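Pidbridge コミュニティ > ロボット・自動化 > 学習データの収集

小袋を仕切り棚に入れる作業の実演データ、件数を増やすべきか取り直すべきか

Cleiton Moura
投稿日:2018年3月5日

双腕ロボットの片腕だけを使い、透明な小袋を一つつかんで段ボールの仕切り棚の指定した段に入れる作業を学習させています。遠隔操作で人が動かした記録を集め、それを模倣学習(行動クローニング)にかけています。入力は頭部カメラの画像と関節角度、グリッパーの開度です。出力は次の時刻の関節目標値とグリッパーの開閉です。

1月から集め始めて、いま手元に426件あります。内訳を見ると、132件は小袋をつかむところまではできていますが、棚に入れる段階で角に当たったり、段の手前に落としたりしたものです。残りは最後まで入っています。これまでは区別せず、全部まとめて学習に使っていました。

学習後のモデルを実機で18回動かしたところ、棚に入ったのは2回でした。つかむ動作はそれなりに出ます。棚の前まで持って行ったあと、段の少し上で止まったり、入口の前で小さく往復したりして、そのまま時間切れになることが多いです。学習時の損失は下がっていて、検証用に分けたデータでも悪くありません。

聞きたいのは次のことです。

・件数が足りないと考えて同じやり方で続けるべきか、手順を決め直して取り直すべきか
・棚入れに失敗した記録は捨てるべきか
・記録のとき、机の向こうに人が座っていたり、後ろを人が通ったりしています。これは問題になりますか
・小袋の位置は毎回手で置いています。どの程度ばらせばよいですか

操作者は二人で、私ともう一人が交代でやっています。手首カメラは付けていません。付けたほうがよいという話は聞きますが、取り付け部品から作ることになるので、先にデータのほうで直せるところを直したいです。

Weka

件数が少ないと思います。とりあえず倍に増やして、画像の明るさと色をランダムに変えて学習し直してみてください。あとは学習率を下げるとか。うちはそれで直ったことがあります。作業はブロックの積み上げだったので、同じかどうかはわかりません。

Mạc

似た作業を担当していたので、手順を中心に書きます。先に結論を言うと、追加で集めるのは少し待って、いまある記録を見直してください。増やすのは、その結果を見て取り方を決めてからで間に合います。同じ取り方で増やすと、同じ癖が増えるだけになるおそれがあります。

損失が低いのに実機で止まる点は、模倣学習ではよくあります。検証データの損失は、人が動かした軌道の上で次の一手を当てられるかどうかを見ています。実機ではモデル自身の誤差で少しずれた場所に出るので、そこから戻る例がデータに入っていないと対応できません。ただし、段の前で止まるという症状だけなら、もっと単純な原因のことがあります。上から順に確認するのがよいと思います。

時刻のずれを見る

画像と関節角度の時刻が合っているかを最初に確認してください。記録用PCで受け取った時刻を使っている場合、カメラのほうが遅れていることが多いです。グリッパーを閉じる瞬間を選び、画像で指が閉じ始めるコマと、開度の値が変わり始める行を見比べます。何件か見て、ずれがいつも同じ幅なら後処理で補正できます。日によって違う場合は、その日の設定を調べる必要があります。USBの口を差し替えた日や、画像の保存先を変えた日などです。

ずれが大きい状態で学習すると、モデルは「もう閉じた画像を見てから閉じる」ような対応を覚えます。つかむ動作はそれでも何とか通ることがありますが、入口に合わせて位置を詰める動作では効いてきます。

止まっている時間を測る

次に、各記録で腕がほとんど動いていない区間を調べてください。遠隔操作では、人は棚の前で必ず一度止まります。奥行きがわかりにくく、画面を見て考えるからです。その間の記録は「この画像のときは動かない」という例になります。段の少し上で止まるという症状は、これとよく合います。

関節速度の大きさを時間に沿って描けばすぐわかります。しきい値を決めて、それより遅い区間が続くところを間引いてください。全部消すと、グリッパーが閉じ切るまでの待ちまで消えて、つかむ前に持ち上げるモデルになります。閉じる前後だけは残します。

過去の画像や関節の履歴を入力に入れている場合は、なおさら注意が必要です。直前まで止まっていたから次も止まる、という近道を覚えやすくなります。

一件の始めと終わりを決める

操作者が二人いるなら、どこから記録を始めてどこで終えるかが人によって違っているはずです。うちでは次のように決めました。

開始は、腕が待機姿勢にあり、グリッパーが開いていて、小袋を置いた人の手が画面から出たあと。終了は、グリッパーが開いて小袋から離れ、腕が棚の前面より手前に戻ったところ。戻りの動作を入れないと、入れた瞬間に固まるモデルになりがちです。逆に待機姿勢まで戻した記録を入れると、待機姿勢の画像が開始と終了の両方に出てくるので、うちは途中で切っていました。

開始と終了の操作は、腕を動かす人とは別の人がやるほうが安定します。操作者が自分でキーを押すと、押すために片手を離した瞬間の揺れが記録の頭に入ります。足踏みスイッチでもかまいません。

机の周りで決めておくこと

この種の作業では、腕の先に透明な袋、その先に棚があり、机の反対側にノートPCを開いた人がいる、という配置になりがちです。袋は光の当たり方で見え方が変わり、棚は仕切りも外側も同じような茶色なので、段の境目が画像では思ったほどはっきりしません。学習に渡す解像度まで縮小した画像を、必ず一度自分の目で見てください。縮小後に人の目で段を見分けられないなら、モデルにも難しいです。切り出し範囲を棚と机の手前側に絞るだけで改善することがあります。

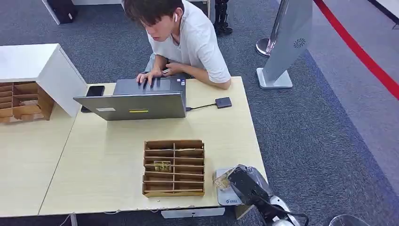 人と背景の写り込み

人が写ること自体は問題ありません。問題になるのは、人の動きと作業の段階がそろっている場合です。記録係がいつも小袋をつかんだ直後に画面をのぞき込み、離した直後にキーへ手を伸ばすようだと、モデルはその姿勢を手がかりにできてしまいます。実機評価のときに記録係が違う場所にいれば、手がかりがなくなって動作が崩れます。

調べ方は簡単で、評価のときに記録係がいる場合といない場合で挙動を比べます。差が出るなら、人の入る範囲を切り落とすか、人の位置を変えた記録を足すかのどちらかです。机の上のケーブルやスマートフォン、荷物の位置も同じです。毎回まったく同じ場所にあるなら、動かした日も作ってください。後ろを通る人は作業と関係なく通るので、それほど気にしなくてよいと思います。

それから、記録中は向かいの人が棚に手を出さないことを徹底してください。倒れかけた小袋を直してやりたくなりますが、一度でも手が入った記録は別扱いにします。

失敗した記録の分け方

132件をそのまま混ぜるのはやめたほうがよいです。行動クローニングは結果の良し悪しを見ないので、角に当てる動作も正解として覚えます。かといって全部捨てるのももったいないです。次のように札を付けて分けます。

(ア)つかみは良く、棚の前で失敗したもの。つかんで持ち上げるまでを切り出して使えます。その先は使いません。

(イ)角に当たったあと、引いて位置を直して入れたもの。最終的に入っているなら成功側に入れ、当たる直前の部分だけ除きます。引いて直すところは、実機がずれたときの戻り方の例になるので貴重です。

(ウ)小袋が段の手前に落ちたもの。持ち上げまでを(ア)と同じに扱います。

(エ)人の手が入ったもの、通信が途切れたもの、違う段に入れたもの。学習には使いません。違う段に入れたものは、指定した段の番号を実際に入った段に書き換えれば使えますが、書き換えたことが後でわかるように元の値も残しておいてください。

札は記録の直後に付けるのがいちばん早いです。後から動画を見返す作業は、記録そのものより時間がかかります。記録係のキー操作で、成功、途中失敗、無効を選べるようにしておくと楽です。

置き場所のばらし方

「適当に置く」は避けてください。人が適当に置くと、手の届きやすいところに集まり、袋の向きもそろいます。置き場所の範囲を決め、その中を格子に分けて、どのマスにどの向きで置くかを表で先に作っておきます。表の順番は混ぜます。順番に進めると、操作者の疲れと位置が対応してしまいます。

棚の側も同じです。段ごとの件数を数えて、偏りがないか見てください。真ん中の段は入れやすいので、気を付けないと増えます。棚そのものの位置も、固定したままだと画像を見ずに関節角だけで覚えることがあります。棚を少しずらして評価したときに、ずらす前の位置へ持って行こうとするなら、それが起きています。

すでに何か入っている段がある状態も、最終的に必要なら早めに混ぜておきます。空の棚だけで集めて最後に中身入りで試すと、やり直しになります。

操作者の違い

二人の軌道を重ねて描いてみてください。一人が上から下ろして入れ、もう一人が正面からまっすぐ入れているような場合、平均を取るとどちらでもない動きになります。棚の入口で小さく往復するという症状は、これでも起こります。どちらかに統一するのが早いです。仕切り棚なら、段の高さに合わせてから正面に進むほうが角に当たりにくいと思います。

取り直す場合も、全部を捨てる必要はありません。まず決めた手順どおりに近い記録だけを抜き出して学習し、いまのモデルと同じ条件で評価してください。件数が減っても良くなることがあります。そこで良くなれば、その手順で足していけばよいです。

Clanier_support

Mạcさんの内容でほぼ足りていますが、評価の側について補足します。

18回中2回という結果だけだと、何を直したら良くなったのか判断しにくいです。一回ごとに、つかめたか、持ち上げたか、正しい段の前まで行ったか、入ったか、離して戻ったかを分けて記録してください。「入った」の数が変わらなくても、段の前まで行く数が増えていれば前進です。

開始条件も固定します。小袋のマスと向き、指定する段、棚の位置を書いた表を一つ作り、モデルを替えても同じ表で回します。その場で置き場所を決めると、知らないうちに易しい条件を選びます。置く人には、どのモデルを動かしているか知らせないほうがよいです。

時間切れの長さも書いておいてください。人の操作より遅いモデルだと、途中で切られているだけのことがあります。

透明な袋について一つ。袋の中の空気の量で厚みが変わり、グリッパーの開度の値も変わります。同じ袋を何度も使うと端がつぶれて、だんだんつかみやすくなります。使った袋の番号を記録に残すか、決めた回数で交換してください。うちは袋に番号を書いたところ、番号が画像に写って困ったので、入れ物のほうに番号を書きました。

手首カメラは、段の高さが画像で見分けられるなら後回しでよいと思います。見分けられないなら、データの整理だけでは解決しません。

Cleiton Moura

みなさん、ありがとうございます。上から順に確認しています。途中経過を書きます。

時刻のずれはありました。ずれの幅はどの日も同じだったので、後処理で補正しました。

止まっている区間は思っていたより長かったです。特に私の記録で、棚の前の停止が目立ちます。もう一人のほうは止まらず、そのかわり角に当ててから直していました。軌道も重ねてみましたが、書かれていたとおり、私は上から、もう一人は正面から入れています。正面からに統一することにしました。

132件はいま札を付けているところです。動画を見返しながらなので、確かに時間がかかります。次からは記録のときに付けられるように、キーの割り当てを変えました。

一つ追加で教えてください。(イ)の「当たる直前の部分だけ除く」というのは、一件を前後に分けて別々の記録として扱うという意味でしょうか。それとも、一件のまま、その区間の損失だけゼロにするのでしょうか。

Mạc

後者です。履歴を入力に使っていないなら、どちらでも結果はほとんど変わりません。使っているなら分けないほうがよいです。分けると、後半の記録が棚の前でいきなり始まる形になり、開始時の履歴をどう埋めるかという別の問題が出ます。

除く範囲は、狙いが段から外れ始めたところから、当たって引き始めるまでです。境目は厳密でなくてかまいませんが、引き始めの最初の部分は必ず残してください。

もう一つ、札を付けた人の名前も残しておくとよいです。(ア)と(イ)の判断は人によって分かれるので、後でそろえるときに探しやすくなります。

Cleiton Moura

わかりました。損失をゼロにするほうで進めます。履歴は使っています。札の欄に名前も足しました。評価の表もClanier_supportさんの分け方で作り直し、統一した手順に近い記録だけで一度学習を回します。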